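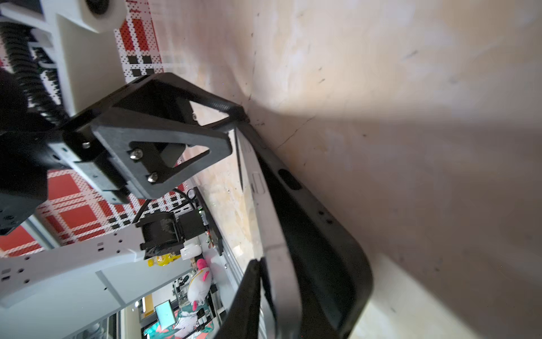 Jakard dual-arm bench cell: finger contact fault (event 1551)
Frequently asked questions for operators and maintenance staff, Stirnside workshop

Last revised 17th August

What is event 1551?

Event 1551 is logged when a gripper finger stays in contact with a fixed surface after the arm has been told to stop or retract. The arm controller sees a steady load at the wrist with no matching movement at the joints. It holds position, drops the motion queue and waits for an operator.

Is this the same as an ordinary contact stop?

No. An ordinary contact stop clears itself once the load falls below the limit, and the arm then finishes its retract. Event 1551 means the load did not fall. The arm may look idle while it is still pushing.

What happened in July?

During a phone and case sorting run, one arm of the cell drove a long finger against a fixed surface and stayed there. The contact stop triggered at the correct limit, 8 N. The retract that followed was calculated from a wrong tool offset, so the first part of the move went along the surface with the finger still loaded. The controller logged 1551 and held. The second arm had its own queue and kept running until an operator pressed the stop.

No one was hurt. One finger was replaced and the bracket behind it was checked and kept.

Why was the tool offset wrong?

The fingers had been changed the day before the run. The replacement pair was from a later print batch and was 2 mm longer than the pair it replaced. The change was written in the bench log but the tool table was left as it was. With the old value loaded, the controller placed the fingertip short of where it was, and every approach went that much too deep.

On a soft item this goes unnoticed. On a flat phone the finger meets the glass or the table early and the contact stop handles it. Against a rigid surface at a shallow angle there is very little give, and the retract direction matters a great deal.

Does the type of item on the table make a difference?

It contributes. Phones lying face up have dark glass that reflects whatever stands around the table, and the height estimate over the glass is less stable than it is over the tabletop. In the log from the July run, the planned height above one phone changed between consecutive attempts although the item had not been moved. The planner answered by choosing a more tilted approach, which took the long finger closer to the fixed surfaces of the cell.

Matte black cases cause a different problem. The cutout for the camera is sometimes taken for a gap between two items. The arm then aims for the opening and closes on nothing. This is logged as a missed grasp and does not lead to 1551 without another fault present.

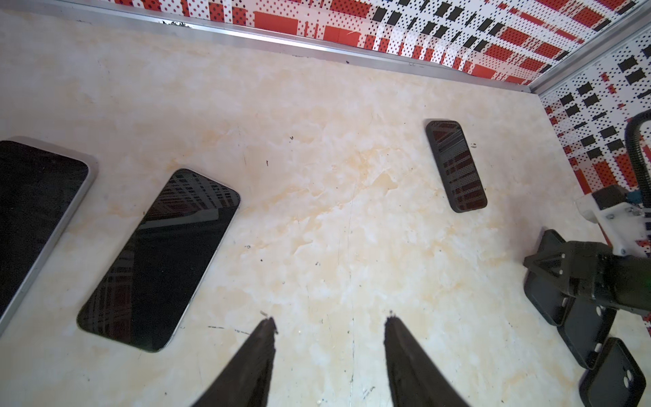
Phones and black cases on the tabletop, with the second arm reaching in from the right.

Why did the second arm keep moving?

In the configuration used at the time, the two arms shared a stop button but did not share holds. A hold is a controller state, and each controller managed its own. The emergency stop has always acted on both arms and was tested after the event with no fault found.

Since the July change, event 1551 on either arm pauses both queues. Ordinary contact stops still affect one arm only. If you find a cell where the second arm continues after a 1551, take it out of use and report it to Marchetti service with the controller log attached.

The arm has logged 1551. What should I do?

1. Press the stop button. Do this even if both arms appear to be at rest.
2. Look at the finger from the side and establish which surface it is touching.
3. Check that the other arm is clear of the items and of the first arm.
4. Switch the loaded arm to hand guide mode while supporting the link with one hand. The arm can spring back a short way when the load is released, so keep your face and your other hand out of the line of the fingers.
5. Move the wrist straight away from the surface. Do not slide it.
6. Save the log before you reset. A reset clears the load trace, and without the trace the cause usually can't be confirmed.
7. Inspect the gripper as described further down.

Can I clear it from the panel without moving the arm by hand?

The panel will allow it. Please don't. A panel reset starts with a small homing move that uses the loaded tool offset. If the offset is the fault, the homing move repeats it, and the finger is already under load. This is how the finger was broken in July: it survived the original contact and cracked at the slot during the reset.

What should be inspected after the arm is free?

Bracket: check all 4 screws by hand with the correct driver. A screw that turns at all counts as loose. Look at the corners of the triangular cutout for white stress lines or layer separation. A bracket with either is scrap.

Fingers: close the gripper slowly and compare the tips. They should meet evenly along the inner faces. Look along the outer edge of the long finger, above all at the slot and the small holes. Run a fingernail across any mark you are unsure of. A crack will catch.

Inner strip: the pale strip on the inner face should be flat and fixed along its full length. A lifted end changes the grip width and will show up later as dropped items.

Cables: follow the conduit along the arm link and confirm it was not pinched. Check that no wire at the motor is under tension at either end of travel.

Surface: wipe off any smear the finger has left and feel for a groove. Scratches on the tabletop are normal wear and don't need reporting. A groove with a raised edge does, as small items can tip on it.

Can a damaged finger be glued?

No. Glued fingers have been tried and the joint fails at the same place, generally with less warning. Keep the broken parts with the log if the event is going to be reported.

How do I change fingers without causing this fault?

Fit the new pair and then measure it. Do not copy the value from the label on the bag — the label gives the nominal length for the drawing, and print batches differ. Use the fixed gauge block at the Stirnside bench and enter the measured value in the tool table for the arm you have changed. The two arms have separate tables. Entering the value in the wrong one leaves you with two wrong arms, and the software can't detect it.

When the value is in, run the touch test at low speed over a bare part of the tabletop. The reported height at contact should agree with the reference height printed on the panel. If it doesn't, stop and measure again.

Does the software check that the touch test was done?

From the July release, yes. A change to the tool table locks automatic mode until a touch test has passed. There is still a hole in this. If the fingers are changed and the table isn't edited, nothing has happened as far as the software is concerned, and the lock does not apply. An identification tag on the bracket would close it. Gresitz has a tagged bracket in trial and no release date has been given for it.

Until then, a touch test is required after every finger change, whether or not the table was edited. The bench sheet has a line for it.

Would a lower contact limit have prevented the July event?

Probably not. The contact was detected in time. The failure was in the retract, and a lower limit would have started the same wrong move slightly earlier. We tried a limit of 4 N for a short period afterward and had so many false stops from cable drag that operators began resetting without looking, so the original limit was restored.

What changed in the retract itself?

The arm now backs off along the path it arrived on, in reverse, until the load has gone. Only then does it plan a new move. The earlier version planned a fresh retract from the fingertip position held in memory and so inherited any error in that position. The reversed path uses recorded joint angles and does not depend on the tool offset.

It is slower. Expect a visible pause after each contact stop.

Are there still conditions where 1551 can occur?

Yes. Three are known:

Finger wedged behind an item. A phone case trapped between a finger and a wall panel can hold the load on during the reversed path.

Conduit snagged. The trace looks like a finger contact, but the load direction is along the link. Check the conduit before blaming the finger.

Arm-to-arm contact. If both arms work on neighboring items, a gripper housing can rest on the other arm. The shared pause now freezes both in this position. Free the upper arm first.

Can I keep using the cell after a single 1551?

If the inspection is clean, the touch test passes and the cause is known, yes. If the cause isn't known, leave the cell stopped and tag it. A second 1551 on the same arm in the same shift takes the cell out of use regardless of what the inspection shows.

Is protective equipment required for the hand guide step?

Safety glasses, yes. Gloves are not recommended at the gripper, as they catch in the bracket cutout. Tie back long hair and remove lanyards.

Where do I send the log?

Export it from the panel under Service, then Event Package, and send it to the Marchetti service address on the cell plate. Include the event time, which arm was involved, the current tool table values for both arms, and the date of the last finger change. Photographs help if they were taken before the arm was moved, but do not delay the stop to take them.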